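Writing the rules for robots in the home

2 September 2021

When I ask Olaia Cuesta how many household tasks her group has written rules for, she laughs and opens a spreadsheet. "It was 198 this morning," she says. "One of them is just closing a drawer. You wouldn't believe how long we argued over closing a drawer!"

Cuesta leads the good practice group at Skilano, where she and four colleagues are drafting a guide to how domestic robots should behave and, just as much, how they should be tested before anyone lets them near a real kitchen. The first draft went out in April. It ran to far too many pages, she admits, and the one now on her desk is shorter and a good deal stricter.

She came to it from industrial work. At Mellor she spent years checking the guarding on packing lines, where the rules are old and well worn. "In a factory you can put up a fence. You can paint a line on the floor and train everybody who crosses it. At home there's a toddler, and a dog, and someone has left a bag in the hallway. I found that thrilling — all the easy answers were gone and we had to think again from the start."

So what does a good rule look like? Cuesta's favourite is the one her group calls "leave it as you'd wish to find it". If a robot opens something to do a job, shutting it again is part of the job. A run in which the right object ends up in the right place but a cupboard door is left swinging counts as a failure under the draft. Trotton, one of the firms trying the guide out, didn't like that at first.

"They rang me up and said, you've just wrecked our scores," she says, clearly delighted. "And I said yes, but think of the person who walks into that door in the dark. They went quiet, and then they sent us two more cases we'd missed. They've been wonderful, really."

Other rules deal with the arm itself. It should slow down before contact and not at contact. It should never pass over a person's head to save time. Anything with a hinge or a runner has to be moved by its handle if it has one, and if the pull needed goes above the limit set for that item, the robot stops and asks. Cuesta would like every team to publish those limits. At the moment most of them don't.

Then there is the part she gets most excited about, which is simulation. The draft asks for 2000 simulated runs of each task before the first physical one, and 3000 if the task involves heat or anything sharp. The number matters less to her than what goes on inside it.

"People used to test in these beautiful tidy rooms. One table, one cup, standing upright, handle facing you. Who lives like that? We ask for things on their sides, things in drawers, things close to other things the arm might knock. And we ask that the room is built to proper sizes, so that a reach that works on screen has a chance of working on a real floor."

She pulls up one of the simulated rooms to show me, with the arm in among the furniture and a cup in an open drawer. 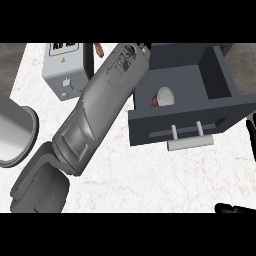
The robot's arm and gripper in a simulated room, with a red and white cup on its side in the open drawer.

"I love a view like this," Cuesta says. "You can talk about nearly every page of the guide from it. Where's the elbow while the hand is busy? What's the arm leaning across? Has anyone checked what happens if the drawer gets bumped?"

Under the draft, a reviewer who wasn't involved in building the task has to watch at least 5 full runs from start to finish, at normal speed. Viteck, which makes software for replaying runs, suggested letting reviewers skip through the dull stretches. The group talked it over and said no. Cuesta thinks the dull stretches are where you notice an arm brushing past something it shouldn't.

She is careful about what simulation can't settle. Friction is hard to get right, and so are soft things like tea towels and bags. For those the draft asks teams to write down plainly what was simulated, what was tried for real, and what hasn't been tried at all. "That last list is my favourite thing to read. A team with a long, frank list is a team I trust."

Comments on the new draft are open to anyone, and she'd especially like to hear from people who don't work in robotics. Carers have already sent in some of the best suggestions, she says, including one about never moving a walking stick without being asked. That one went in the same afternoon, word for word.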